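The tape test

The first thing I learned on my visit to the Prerner lab is that you should never offer to help tidy up. I reached for a roll of tape that was sitting on the workbench, meaning to be useful, and got a very polite but very quick "please don't". The roll was exactly where they wanted it. It was the experiment!

I'd come to see a method called Pillar, which the group has been building for 16 months. Most robots that learn by copying people are trained on whole jobs from start to finish. You show the arm how to put a thing in a bowl, you show it again, and after a great many goes it gets the idea. Pillar chops each of those goes into short pieces — reach, line up, grip, carry, let go — and lets the arm practise the hard pieces far more often than the easy ones. Reaching is easy. Lining up is where it all goes wrong.
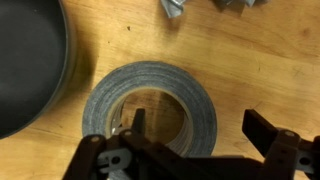 I hadn't given much thought to how I pick up a roll of tape. Try it now if there's one in the drawer. You can pinch it across the whole width, or hook a finger in the hole, or grab the wall of the ring with one finger inside and one out. I did all of those over my coffee without planning any of it, while a two-fingered gripper has to settle on one and then get it right to within a few millimetres.

The team's trick is to make the arm pause before it closes and check its guess against the view from its own wrist. If the guess looks poor, it goes back up and has another try, and it's allowed 5 of those before the run is marked as a failure. I found this oddly moving to listen to, as someone who has never once parked in a single go.

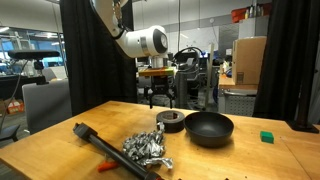 Then there's the mess. An older method from the same lab, Flernov, did nicely on a bare table and fell to bits once there was other stuff lying about. So Pillar is tested with clutter, and the clutter gets shuffled between runs. In the set of results I was shown, Pillar managed 46 successful grasps where Flernov, given the same layouts and the same number of tries, managed 16. I asked if I could be impressed yet and was told to wait for the repeat.

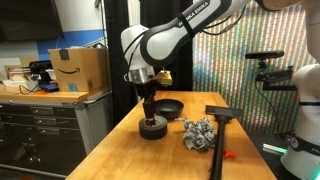 Fingertips in the core of the roll during work on the Pillar method at Prerner.

The repeat is planned for February, with a partner lab, Işık, setting out the objects so that the home team can't go easy on itself, even by accident. There are two things they're still fretting over. One is speed, as all that checking makes the arm painfully slow (I ate most of a sandwich during one run). The other is soft stuff, which changes shape the moment you touch it and makes a nonsense of whatever the arm had guessed.

I stayed until half past five and kept my hands in my pockets the whole time.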